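Turunen extends winter household collection to Nultstead and Urnden

02/02/2022

Household goods charity Turunen is extending its winter collection to Nultstead and Urnden, after a first season in Nevness in which residents gave 3,757 items. The goods went to 633 households moving into unfurnished homes.

Collections will run at 25 drop-off points in the two towns until July. Donors can leave clean bedding, kitchenware and small household items during normal opening hours.

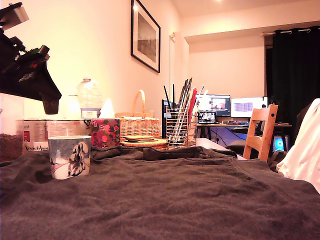 Bedding remains the item most often asked for. Many new tenants arrive with clothes and very little else, and a first night in an empty flat can be cold. Turunen is asking for plain, sturdy things in everyday use, such as a dark grey blanket or a drinking cup with a winter picture on it. Items do not need to match or be new, but they should be washed.

"People tend to think of beds and cookers first," said Seija Räsänen, who manages the collection. "Those come through other schemes. We get asked for blankets, towels and something to drink tea out of."

Boxes should be light enough for one person to lift and closed at the top where possible.
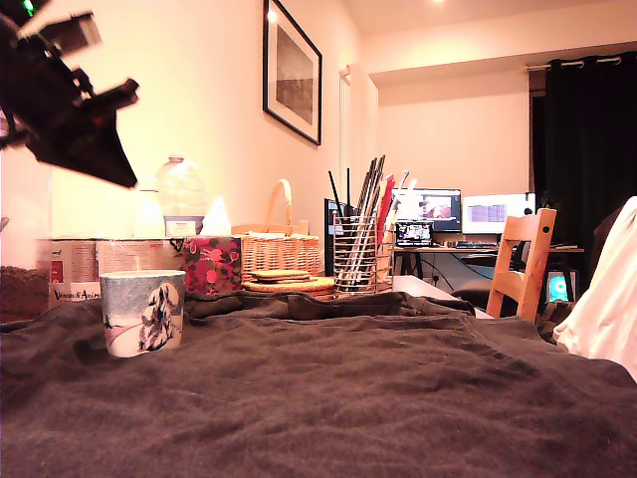

Anything fragile should be wrapped in newspaper. The charity cannot accept electrical goods, mattresses or opened food. Larger donations can be collected from the door by one of its 2 vans, which must be booked in advance.

A list of drop-off points is available from the Turunen office in Nevness.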